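# About Tomitz

Hi! I'm Meron, and I write software that tells robot arms what to do next. Tomitz is the little company I run with Bijan Sadeghi out of two rooms over a bike shop, and if you've landed on this page you probably either got an invoice from us or you're trying to get an arm to do something and it won't.

We don't build hardware. We buy the arms, bolt them down, and then spend months on the part I love, which is everything between "the camera sees something" and "the fingers close." There are five of us now (it was just me and a very patient Bijan for the first two years), and most of us came from game development or web stuff, so we care a lot about tools being pleasant to use.
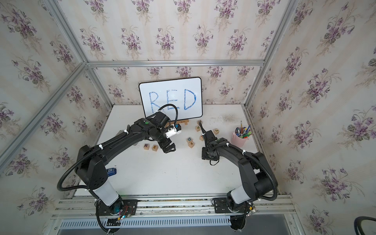

Trudard is our planner, and it's what most people come to us for. You give it a goal in ordinary words and it works out which arm goes where, in what order, without the two of them tangling. Spelling is the job we keep going back to when we change something in it. Put RED on the whiteboard, scatter some letter blocks in front of it, and the software has to read the word, find an R and an E and a D, decide what's in the way, and split the work between the arms. A kid can do that before breakfast. For a planner it's a wonderfully mean little problem, and every version of Trudard has had to face it before it goes anywhere near a customer's parts.

Then there's Lideo, the perception side. Lideo takes the wrist views and the overhead view and tries to agree with itself about what's on the table. Reading a letter is easy when it's facing you the right way up. It gets hard when the gripper is covering half of it, or when the light is bouncing off a white table straight into the lens, and that's where nearly all of our work goes. I've got a soft spot for glare bugs! I've fixed the same one seven times, I think, and each time I was sure.

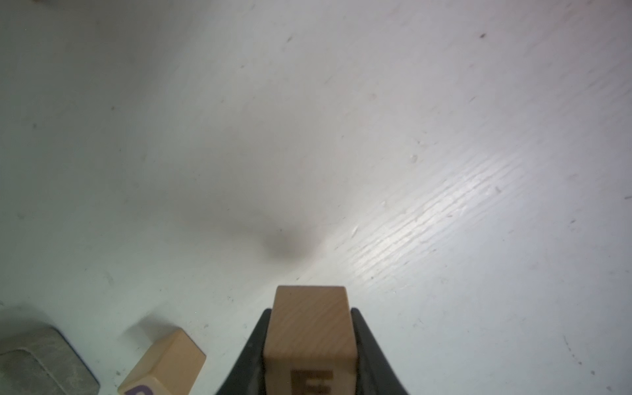
Bijan Sadeghi would like it on record that perception gets too much credit around here, and that a good controller can save a mediocre guess any day of the week. He says he would trade ten points of letter accuracy for a gripper that knows when it has hold of something, and he'd like me to stop calling the grasp controller "the easy bit."

Okay, fair. The grasp controller is not the easy bit. It runs at 1000 updates a second and it's the one part of our code that I'm a little afraid to touch. Bijan wrote it, then rewrote it in February after a long argument about whether the fingers should slow down before contact or just at it (before, he won). It's also the piece that other teams ask to license on its own, so I suppose I have to be nice about it.

Most of what I do personally is the tooling. Our replay viewer lets you drag back through a run and see what the planner believed at each moment, right next to what the camera had. I wrote the first one over a long weekend since I was sick of squinting at log files, and it's grown into the thing I'm proudest of. You can pause, change one guess, and watch the plan come out differently. Customers get it with everything we ship.

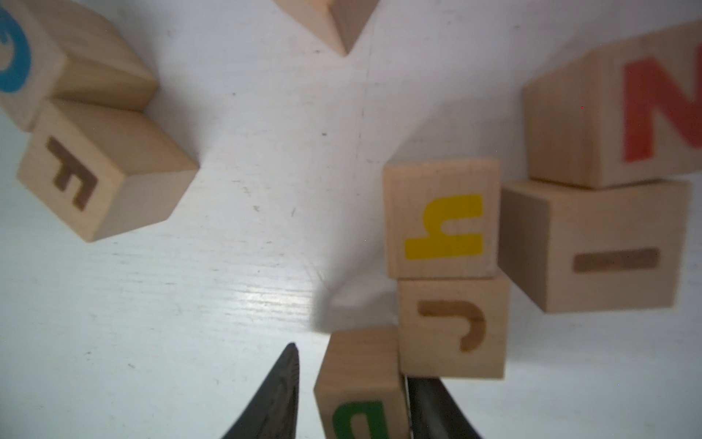
*Words by Meron Jemal, Tomitz*

A wrist view like this is what I usually have open when I'm hunting for a bug. The F is lying at a slant, the yellow h is upside down and the J is turned on its side, and Lideo is supposed to shrug and read them all anyway. The red N runs out of the picture on the right, so it only gets part of a letter to work with. We let it say "not sure" and ask for a second look from another angle, and adding that one small option did more for us than any bigger model we tried.

If you want to work with us, the usual way in is a short trial. Send us a recording of your setup and a couple of sentences about what you want done, and we'll tell you whether we think our stuff fits. Sometimes it doesn't! We've sent people over to our friends at Daneshvar when what they needed was a better conveyor and no planner at all. If it does fit, we'll usually have a first version for you to poke at in roughly five weeks.

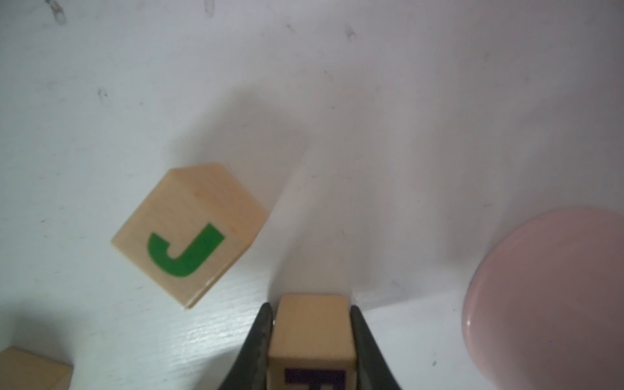
*One block in the gripper, with a green J lying just beyond it.*

We're in most mornings from eight, and Bijan is the one who answers the phone. If you'd like to see Trudard running, come by and bring a short word for the whiteboard.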